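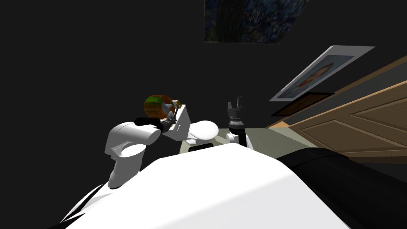
4. Opening the bowling with spin

When I started on this I had a simple picture in my head. A captain in the Bramen league throws the new ball to a slow bowler when he's short of fast ones, and that's all there is to it. I'd played enough club cricket to have been on the receiving end of that decision (I was never quick, and I was usually the one being handed the ball with an apologetic look), so I figured the numbers would back me up and I could get on with the part of the paper about fielding. They didn't, or only partly, and this section got a lot longer than I meant it to be.

4.1 What I counted and what I left out

The scorebooks I worked from cover 3,076 innings from the four clubs with unbroken records: Mornau, Vukari, Phan and Bramen itself. I took an innings as "opened with spin" if a slow bowler bowled either of the first 2 overs. I know some people would rather use the whole of the opening spell, and I tried it that way for a while, but it drags in all those afternoons when a seamer pulls up lame after an over and somebody has to finish for him. Using just the start keeps it to what the captain had in mind when he walked out.

Deciding who counts as a slow bowler was the awful part. Scorers write down names and runs and wickets. They don't write down how fast anybody was. Mornau's books are a joy here, because for years whoever kept them put a tiny "s" or "f" next to each bowler, and once I'd worked out that "f" didn't mean "fielder" I could go straight through. For the other clubs I used the position of the wicketkeeper wherever a match report mentioned a stumping, plus club newsletters, plus old tour programs. If I still couldn't tell, the innings went out. That cost me about 300 innings, mostly from Phan, where the newsletters are full of supper menus and very thin on bowling.

I also dropped every game played on matting. Slow bowlers get much more bounce off a mat than off a June pitch at Vukari, and mixing the surfaces together gave me results I could have used to prove anything I liked.

4.2 The shortage story doesn't hold up very well

If captains only opened with spin when they had no choice, you'd expect to see it mainly in sides with hardly any pace bowling. Bramen fits that nicely. In the seasons when they had a decent quick bowler he got the new ball, and when he moved away the off-spinners got it back. Fine.

Vukari is where it falls apart. They opened with spin more often in their strong years than in their weak ones, and in plenty of those games they had a perfectly good fast bowler standing at mid-off doing nothing. I went back and checked the team sheets by hand, thinking I'd joined the wrong tables together, and the pattern stayed put. Their quick men would come on once the slow bowlers had had a go, sometimes with the ball still looking fairly new, and they took a fair share of their wickets that way.

My best guess is the ground. The Vukari pitch sits at the bottom of a slope and holds its moisture into early afternoon, so the ball grips for a while and then stops gripping. A captain who knows that wants his spinner on first. The visitors either didn't know or didn't care, and they went on opening with pace there year after year – which I find oddly touching.

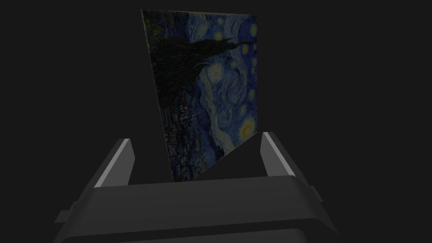
The other thing that bothered me was habit. Clubs pass things down. A young player at Phan who grew up watching a left-arm spinner take the new ball is going to think that's simply what a new ball is for, and when he ends up captain he'll do the same thing without ever weighing it up. I can't measure that from a scorebook. What I can do is look at changes of captain, and at Phan a new captain hardly ever changed the pattern in his first season. At Mornau a new captain nearly always did. I'd love to say I know why the two clubs differ so much, but I don't, and the minutes of their selection meetings (where they survive at all) mostly deal with lifts to away games.

4.3 Did it work?

Sort of! Figure 3 plots the runs scored off the opening spell against the total for the innings, with the spin openings and the pace openings in separate panels. The spin panel has a wider spread at both ends. When it went well it went very well, and batting sides crawled along or lost early wickets trying to hit their way out. When it went badly, somebody got hold of a short one and the whole plan was abandoned before the shine was off. The pace panel is a much tighter bunch and, I have to admit, a much duller one to look at.

I'd be careful about reading too much into the averages. A captain picks his moment, so the days with spin at the start aren't a fair sample of all days. They lean toward damp pitches and toward opponents with a shaky top order, and both of those help any bowler. I tried matching each spin opening to a pace opening at the same ground in the same part of the season, and the gap got smaller at Mornau and Bramen and barely moved at Vukari. That fits the idea about the slope, though it's a long way from proving it, and one dry season could easily be doing a lot of the lifting.

There's also the toss. Only the Bramen books record who won it with any regularity, so for the other clubs I can't separate the captains who chose to bowl from the ones who were told to. I suspect it matters quite a bit. A side that has chosen to field on a damp afternoon has already got a plan, and a slow bowler may well be part of it, where a side that's been put into the field is making it up as it goes along. For now I've left the toss out of the main comparison and run the Bramen games on their own as a check, and the results there point the same way with more noise. The next section takes the same innings and looks at where the fielders stood for those first overs, as far as the catches let me work it out.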